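The Long Way Back for Small-Town Repair Counters

By the time the doors open at 8:30, there is usually a line at Moura, a repair shop in a former shoe store two blocks off the courthouse square. People bring lamps, box fans, stand mixers and vacuum cleaners. One man in May brought a waffle iron his parents got as a wedding present. He wanted a new cord put on it, and he wanted the old cord back.

The shop charges $2 to look at anything that fits on the counter. If the owner goes ahead with the repair, the $2 comes off the bill. Last year Moura took in 2256 items and sent most of them home working. The ones it couldn't fix were stripped for screws, switches, knobs and feet, which go into coffee cans along the back wall.

Shops like this were once ordinary. A town of a few thousand people could expect to have a place that fixed radios, a place that fixed vacuums and somebody who did sewing machines out of a garage. Most closed when the price of a new toaster fell below the price of an hour's work. The math hasn't changed much, and the people who run the newer shops are frank about it. Nobody brings in a $15 toaster to save money.

They bring in things they like. At Relex, a counter inside a hardware store three counties over, the most common repair is the table lamp, and the second is the window fan. Relex keeps a paper ledger, and the reasons customers give are written in the margin. "Right height for the chair." "Quiet." "Mother's."

Cords are the bulk of the work. They get shut in doors, chewed by dogs, run under rugs and yanked out of the wall from across the room. A cord that has gone stiff near the plug can often be cut back and given a new end in less time than it takes to write up the ticket. Other jobs take an afternoon, mostly because of the search for parts. Relex buys its switches by the box from a supplier called Eteo and still runs out of the brown ones. 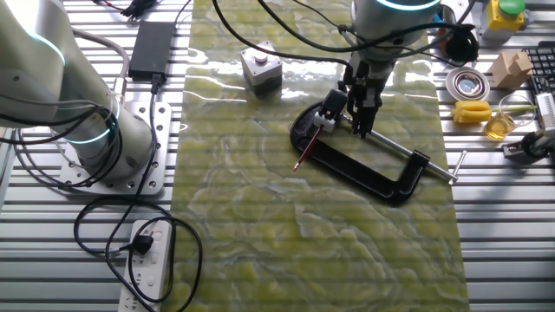 Is it worth paying to have a cord replaced on an old lamp? In most cases it is, provided the socket and base are sound, and a shop can tell you that before any money beyond the counter fee changes hands.

Rent is the harder problem. Moura pays $240 a month under an arrangement with a landlord who was tired of looking at an empty window. At the going rate on the square, the shop would lose money every month of the year except December, when people get their string lights out and find half of them dark.

Plurico, the newest of the three, tried a different approach. It sells memberships, and members can use the benches and hand tools in the evening. It needed $1575 to open and raised that with a rummage sale and a chili supper. It now has over 100 members, though the same dozen or so show up on a given night. The rest seem content to pay their dues and drop off a mixer now and then.

None of these shops will touch a microwave, and Moura also turns away electric blankets and anything that has been under water. A sign at the register lists what is refused, and it gets longer every winter. Space heaters went on it in January — there was an argument about that, and a few customers are still sore.

The waffle iron was ready in four days. The old cord was in a sandwich bag, taped to the lid.

COMMENTS

dellwood_rd: We had a place like this behind the feed store until I was in high school. He fixed my clarinet case hinge and wouldn't take anything for it.

PatchesAndPie: Do any of these do sewing machines? Mine runs fine but the foot pedal only knows one speed and it's fast.

gravelroad62: Disagree about the space heaters. A good tech can tell a safe one from a bad one.

tansy k: @PatchesAndPie Relex did my pedal last fall. Took them two weeks to get the part but it's been good ever since.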